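Clollari to reissue two early albums on vinyl and CD
2020-03-05

The progressive rock band Clollari will have its first two studio albums back in print before the end of March, the Stotelus label has announced. Both records have been out of the catalog for years and have mostly changed hands through collectors.

The first of the two, "Estley," is a concept album about a river town before and after its mill closes. It has six tracks, with the title piece taking up all of side two. The second, "Ashby," is shorter and heavier, with more electric guitar and less of the church organ that runs through the debut. Stotelus is selling the albums separately and has no plans for a box.

The label says both albums were transferred again from the stereo master tapes. The multitrack reels for "Estley" are missing, so there is no new mix of that record. For "Ashby" the reels were complete, and the CD adds four tracks: two early takes, an instrumental version of the closing song and a live recording of the organ suite from the first album. The vinyl editions keep the original running orders and have no extra material.

One long-standing complaint about "Estley" has been dealt with. On earlier CD copies the quiet passage that links the second and third tracks was split by a gap of silence, which broke up a fugue played on organ and flute. The two tracks now run together as they did on the first LP. The fade at the end of side one is also longer - the old CD cut it short by 12 seconds.

The sleeves follow the first pressings, including the gatefold for "Estley." Lyrics are printed on the inner sleeves in the original language and in English. A booklet with the CD of "Ashby" has notes on the recording sessions and a list of the keyboards used, among them two string synthesizers and a harpsichord rented for a single afternoon.

Stotelus will also press 208 copies of "Estley" on clear vinyl, to be sold only through its mail-order list. These are numbered by hand and limited to one per customer. The black vinyl and the CDs are not limited and will go to regular record stores.

Orders placed before release ship in the last week of March. Customers outside the country should allow more time for the LPs, which go out by surface mail unless air mail is chosen at checkout.

Green cloth with a white grid, two views
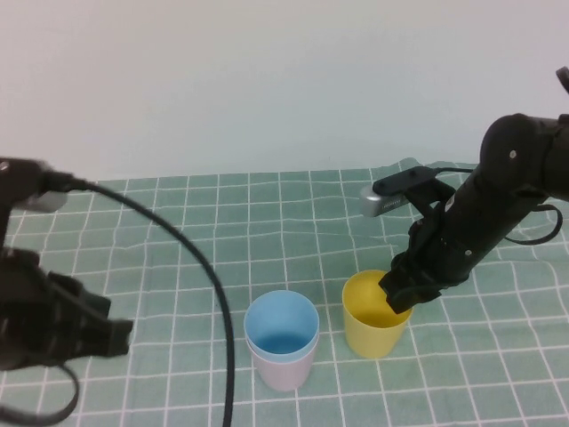
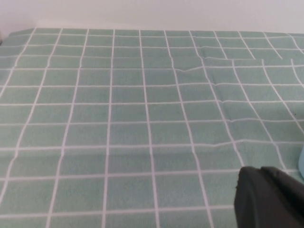

The band's third album is not part of the current program. Its rights are held by a different company, and Stotelus says talks on a license are still going on. A live set recorded on the "Ashby" tour is being looked at for later release, but the tapes need repair first and the label has not set a date. Clollari has not played together since that tour, and no concerts are planned to go with the reissues.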